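Home Projects Reports Lab Notes Team Contact

Wear on Conveyor Idler Rollers at the Akdale Quarry Line

By Omprakash Dubey
14 September 2026

I picked this project because I wanted to work on something heavy, loud and dusty, and a quarry conveyor is all three! Akdale moves crushed limestone from the primary crusher to the screening house on one long belt, and that belt rides on 327 idler rollers. When a roller seizes, the belt drags over a dead shell until somebody hears it or smells it. The maintenance crew wanted to know which rollers fail first and whether we could spot them earlier. So did I.

Background

An idler is a simple thing - a steel tube, a shaft, two bearings and a set of seals. The bearings almost never wear out from load alone on a line this size. What kills them is fine dust getting past the seal and turning the grease into grinding paste. I had read this in my machine design course, but it is a different matter to cut open a seal and see a gray crust where the grease should be.

Akdale uses two types of roller. The older ones are from Goel and have a plain lip seal. The newer ones, bought through Raltside, have a labyrinth seal with a rubber cover. The two types are mixed along the belt because rollers get swapped one at a time.

Method

I walked the line with the crew on each of my site visits and took the temperature of every bearing housing with a handheld infrared gauge after the belt had been running loaded for an hour. I also turned each roller by hand during the weekly shutdown and gave it a score from one to five. One means it spins freely and five means it will not move. My roommate thought this sounded boring. It was not!

Rollers that scored four or five were pulled and taken to the Lestgate building on campus, where I pressed out the bearings, weighed the grease and washed it through a filter to see how much grit was in it. 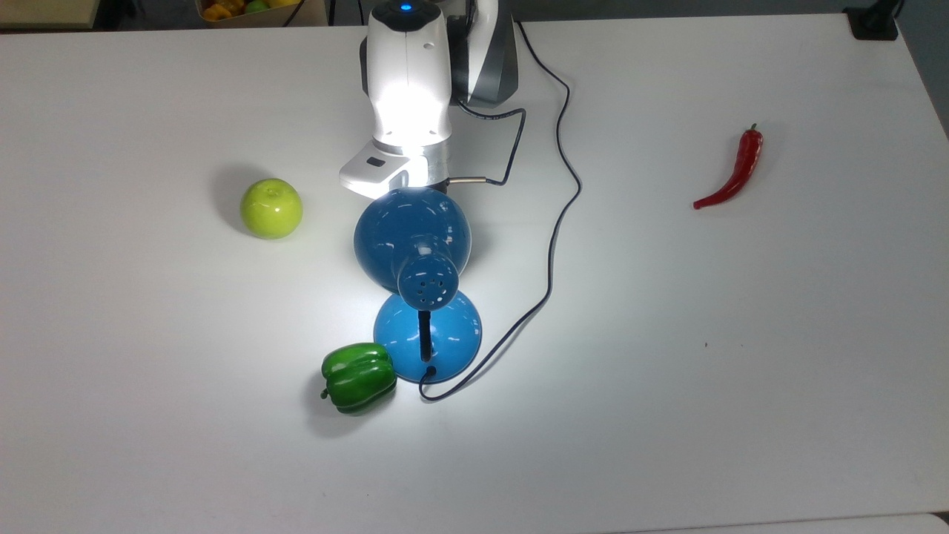

Figure 1. Tabletop with robot arm, desk lamp and produce items.

The test rig was my favorite part of the build. It is a frame that holds one roller at a time and spins it at 605 rpm with a small motor, inside a box where a fan blows limestone dust at the seals. I ran each sample for 1000 minutes and logged the motor current the whole way through. More current means more drag, so the curve shows you when the seal starts to let dust in. The first version of the box leaked dust all over the bench, and I had to redo the door with foam tape and proper latches.

Results

Over the site visits we pulled 27 rollers. Most of them came from the stretch right under the loading chute, where the dust is worst and the rock lands hardest. The return side of the belt was better than I expected, with only a handful of bad ones, and those were all close to the tail pulley where spillage piles up.

On the rig, the lip seal rollers began to draw more current early in the run and kept climbing. The labyrinth rollers stayed close to flat until near the end. The grit in the washed grease told the same story, and it was great to see two separate measurements agree.

Temperature was less useful than I had hoped. A roller scoring four often ran only a few degrees warmer than its neighbors, and on a sunny afternoon the sun did more than the bearing. The hand spin test caught far more of the bad ones.

What I would do next

I would like to put labyrinth rollers under the whole loading zone and leave the older ones on the clean parts of the line. The crew has agreed to try this at the December shutdown. I also want to try a cheap microphone on the walkway, as the crew can pick out a bad bearing by ear and I would love to know what they are hearing. The rig still needs a better dust feed - right now I refill the hopper with a kitchen scoop.

The current logs and roller scores are in the project folder, sorted by position from the head pulley.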